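Search this guide Enter keyword
Print | E-mail this page
Reading time: 4 min

4. Descaling the Morketti Kettle

The kettle will beep 11 times when it wants descaling. It will do this at breakfast. You may silence it by holding the base button, and it will beep again tomorrow.

1. Unplug the kettle and let it cool.
2. Fill to the lower line with cold water and add one sachet of Mestamine powder. White vinegar also works, if you like your kitchen to smell of pickles until February.
3. Plug in, press and hold DESCALE for 7 seconds, and let go when the light turns amber. Letting go early starts an ordinary boil, and you get to begin again.
4. Wait 88 minutes. The lid stays locked. Pulling on it has been tried.

CAUTION: Do not drink the contents. They look exactly like water.

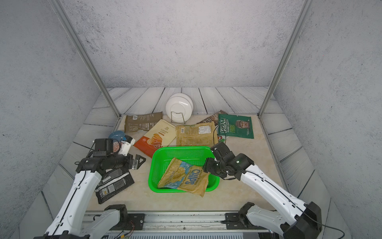 5. Pour the solution down the sink, rinse the kettle twice, then boil one full load of plain water and throw that out too.
6. Wipe the spout filter with a soft cloth -- never a scouring pad -- and click it back in.

NOTE: If flakes remain, repeat steps 2 to 5. Replacement filters are sold in packs of four, though the kettle takes one.

Next: 5. Storing the Cord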